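Projektbericht: Markerverfolgung und Zeitabgleich für zweihändige Greifdaten
Projektgruppe Fernis, Abschlussbericht, vorgelegt von Sérgio Tavares und Yakubu Omoregie

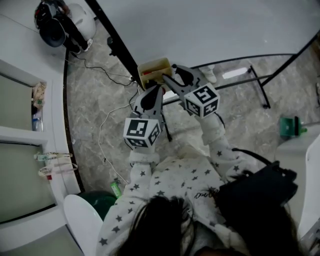 Unser Teil der Software hatte eine bescheidene Aufgabe: zu jedem Zeitpunkt zu sagen, wo sich die linke und wo sich die rechte Hand befindet. Die erste Fassung von Fernis beantwortete diese Frage gern und schnell, nur eben für beide Hände gleich. Schuld war die Zuordnungstabelle, in der zwei Marker-IDs auf denselben Würfel zeigten. Bei getrennten Händen fiel das kaum auf. Kommen die Greifer so dicht zusammen wie hier an der kleinen beigen Dose, sprang die geschätzte Pose zwischen den beiden weißen Würfeln hin und her. Der Planer hielt das für eine Bewegung und wollte sie nachfahren.

Seitdem liegt die Zuordnung in einer eigenen Konfigurationsdatei, die beim Start auf doppelte IDs geprüft wird. Das sind 10 Zeilen Code, über die wir zwei Wochen diskutiert haben.

2. Posenschätzung
Pro Würfel werden alle erkannten Marker gemeinsam ausgewertet. Ist nur eine Seite sichtbar, kippt die Lösung gelegentlich in die gespiegelte Variante. Wir vergleichen deshalb mit der letzten gültigen Pose und verwerfen Sprünge von mehr als 5 cm pro Bild. Der Schwellwert ist von Hand gewählt und wurde in der Zwischenpräsentation im Februar als »empirisch ermittelt« vorgestellt.

3. Zeitabgleich
Bilddaten und Greiferöffnung kommen aus getrennten Prozessen mit getrennten Vorstellungen von der Uhrzeit. Rernow, unser Aufzeichnungswerkzeug, schreibt beide Zeitstempel mit und schätzt den Versatz aus einer kurzen Schließbewegung zu Beginn jeder Aufnahme. Wer sie vergisst, bekommt eine Fehlermeldung. Yakubu hat sie formuliert, sie ist inzwischen höflicher.

4. Ergebnisse
Ausgewertet wurden 249 Aufnahmen. Vertauschte Hände traten nach der Korrektur nicht mehr auf. Weiterhin ungelöst sind längere Verdeckungen: Verschwindet ein Würfel hinter dem Unterarm, interpoliert der Filter linear und mit großem Selbstvertrauen. Ein Unsicherheitsmaß ist im Datenformat vorgesehen, das Feld enthält derzeit überall eine Null.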